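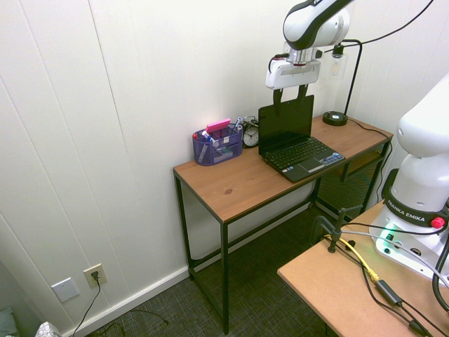
News from the Robot Club, 11/17/18

Dear members, parents and friends of the club,

It is my turn to write the newsletter item this time, so I ask you to be patient with my English. Hendrik Mathebula has corrected the spelling, but he told me he would leave my sentences as they are.

The autumn group is now deep in the project which we call the desk task. For those who did not come to the opening evening, I will explain it again. The students must program the arm so that it can tidy a small desk in the way a person does at the end of the working day. It must close the laptop, put the pens into the organiser, and leave the lamp and the alarm clock standing where they are. The last part sounds easy, and it has given us a great deal of trouble.

We started in the wrong order. The group wanted to begin with the pens, because picking up a pen looks more like real robotics. For two evenings they tried it and they were not happy. A pen rolls when a finger touches it, and the caps have a different thickness from the rest. Hendrik let them try as long as they wished and then proposed the laptop. The laptop is big, it stays in its place, and the lid can move in one way only. Everybody agreed, some of them with a long face.

Closing a laptop is an interesting movement when you must describe it to a machine. We do it with one hand and look at something else. The fingers of the gripper must come down to the top edge of the screen, pass a little behind it, and then follow a curve forward and down. If the curve is too flat, the arm pushes the whole laptop towards the front of the desk. If it is too steep, the fingers slide off the lid. The students measured the lid with a ruler and drew the curve on squared paper before they wrote any code. I was very pleased with this, and I have kept the drawings for the spring exhibition.

The program is divided into short steps, and each step has a stop before the next. At every stop one student looks at the fingers from the side and says "go" or "back". It is slow, but in this manner we have not broken anything. The club laptop is an old one and its battery is weak, so it was chosen for this work without tears.

The younger half of the group, who call themselves Team Fladow, have the approach from above. They decide at which height the arm must slow down and where the fingers must wait. The older half, Team Plulter, have the curve itself. At first the two teams used different points to measure from: Fladow measured from the top of the desk and Plulter measured from the floor. You can imagine what happened when the two parts of the program were put together. The arm stopped high in the air and waited there very politely. Now there is one sheet of measurements on the door, and it is forbidden to change a number on it without telling the other team.

We also had a long discussion about the lamp. It has a thin neck and a glass shade, and it stands at the back of the desk, near to the place where the arm likes to turn. One student proposed to take it away until the program is better. The others said that a desk without a lamp is a different task, and they voted to keep it. In the program there is now a zone around the lamp where the arm may not go. I must say that I sleep better since this zone was written.

Some practical matters.

The budget for this season is 2,133, and from this we have put aside 200 for small parts, such as finger pads, cable ties and new markers. Nearly all of the rest goes to the room and the insurance. If somebody has desk objects at home which are no longer needed, please bring them. We can use a stapler, a mug which is not too precious, or a calculator with large buttons. Please do not bring more alarm clocks.

The rules of the room are the same as before. Long hair is tied back, bags stay by the door, and no hand goes over the desk while the arm is in motion. The person who holds the stop button does not talk to friends and does not look at the telephone. Parents are welcome to watch, but we ask you to stay behind the line on the carpet, also when your child calls you to come nearer.

In March we take part in the Brurkik meeting, where clubs from the region show what they have made. Each club has a short time on the floor and must run its program on a desk which the judges have arranged. This means that the laptop can be a little to the left or a little turned, and our program must still find it. At the moment it cannot do this. It knows only the place where the laptop was standing when the students measured. To find the edge of the lid in a new position is the next big piece of work, and we would be glad of help from a parent who knows something of cameras and image processing. The Vasiliauskas workshop has kindly promised to lend us a second desk, so that both teams can prepare their measurements at the same time.

There are still two free places in the beginners' course which starts after the winter break. No knowledge of programming is needed, but the student should like to measure things and should not become angry too quickly. Forms are on the table at the entrance, and Hendrik can also send one to you by e-mail.

For the next evening, please bring a notebook with squared paper, a pencil and a ruler. Team Plulter should also bring back the blue folder - I believe it went home in somebody's bag.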